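Natby Fitted Underblanket, Queen: Review After a Winter of Use
Filed under Bedding, updated in December

The Natby is a heated underblanket that sits between the mattress and the bottom sheet. It is sold in twin, full and queen sizes. I bought the queen at full price from the Hadville outlet store, and it replaced an older Zornside pad that had lost heat on one side.

Construction

The heating wire runs lengthwise in stitched channels and stops short of the pillow end, leaving a strip without heat where your shoulders would be. Taller sleepers will notice this. The skirt is a stretch knit with elastic all the way around, and it held on a deep mattress without riding up at the corners. The Zornside used four straps, one per corner, and they needed to be reset every time the sheets were changed.

The wire can be felt through a thin percale sheet if you lie on your side. Under flannel it can't. A mattress pad on top hides it completely but slows the warm-up, and the manual advises against anything thicker than a sheet.

Controls

Each side has its own controller on a cord long enough to reach a nightstand from the foot of the bed, where the plugs attach. The dial has numbered settings with a soft click between them. The display is amber and can be dimmed but not turned off. It times out only when the heat does.

Heat

I measured surface temperature with a contact probe under a sheet and one comforter, with the bedroom at 20 degrees Celsius. On the highest setting the probe read 31 degrees after 30 minutes. The lower settings take longer to level off and are better suited to all-night use. The two sides were close to each other, with the left slightly slower to start.

Shutoff is automatic and can't be changed. If you wake up cold after it has cut out, you have to switch the controller off and on again, and it returns to the lowest setting – an odd choice, given that the old Zornside remembered the last one used.
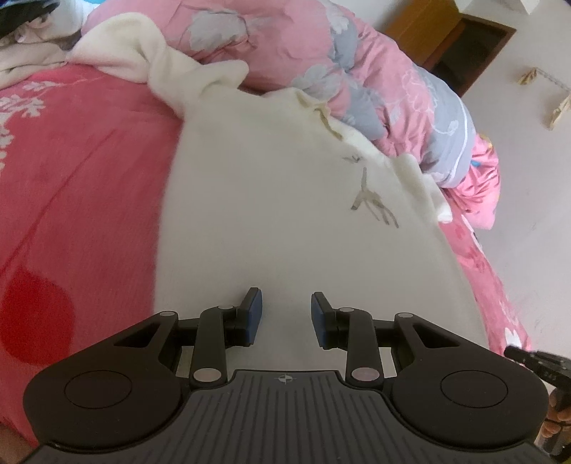 What goes on top matters more than the setting. A single cotton blanket lets most of the heat out into the room. A dense fleece or a filled comforter holds it, and with either one I ran the dial two clicks lower. Wool did well but felt too warm by early morning.

Washing

The connectors detach and the blanket goes in a front loader on gentle. It came out without bunching. Drying takes patience: low heat for a short cycle, then flat over a rack until the channels are dry all the way through. Check the connector sockets before plugging anything back in. The knit skirt pilled lightly after the first wash and has not become worse.

Compared with the El Sherbiny

The El Sherbiny pad costs more, carries heat all the way to the pillow end and has a display that goes dark. Its skirt is looser, though, and the controllers are bulky. For a deep mattress I would still take the Natby. For anyone bothered by light in the bedroom, the El Sherbiny is the better buy.

Rating: 4 out of 5. One point off for the reset behavior and the display.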